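Anyone else's shop moving to sim practice before the new cells go in?

stidport_swing wrote:
So our plant (Stidport, packing side) is getting two-armed Traron units in August, and 19 of us got pulled off the floor to learn the simulator first. I used to load cartons all shift! Now I sit and watch virtual arms. Pay's the same, my back feels great, and I'm weirdly tired by lunch.

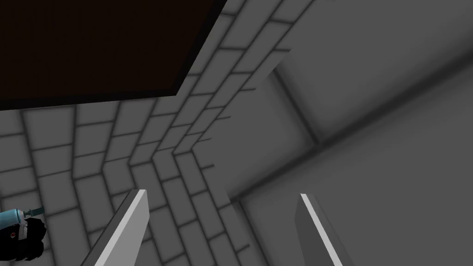 My biggest gripe is the training time. We got 100 hours on paper, and Halima Amadi (our lead) has to fight for every one of them when orders pile up. Half of mine went on learning to read the wrist view, where you get two big gray fingers, a lot of brick wall, and have to work out which way the hand is pointing. My eyes are still catching up.

dullberg_dan wrote:
Sounds cushy to me. We had 300 people at Dullberg before the arms came and the "retraining" was a PDF. Get your new job title in writing.

stidport_swing wrote:
Fair, and I'm asking. Still, I like the work more than I expected. Same room, another wrist shot: 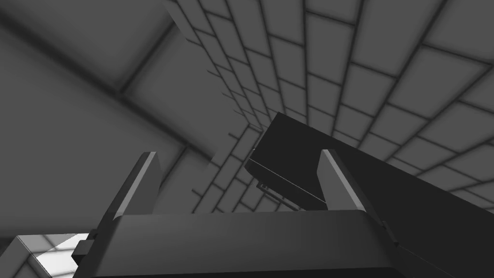
Gripper open, dark beam off to the right.

ugwu_nights wrote:
Gonna disagree with Dan a bit. At Ugwu the folks who learned the sim moved up a grade. Devendra Malhotra on our crew logged 446 runs and he sets up the cells now.

dullberg_dan wrote:
One guy moved up. What about the rest of the crew?

ugwu_nights wrote:
Most stayed, some took the transfer. I didn't say it was perfect.

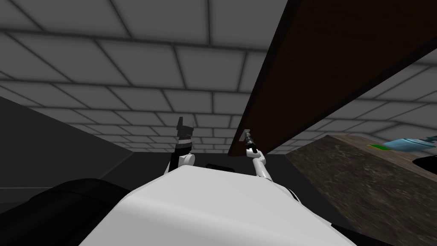 Both arms up, right gripper just under the end of the plank.

stidport_swing wrote:
Dan, I'll post what HR says about the titles.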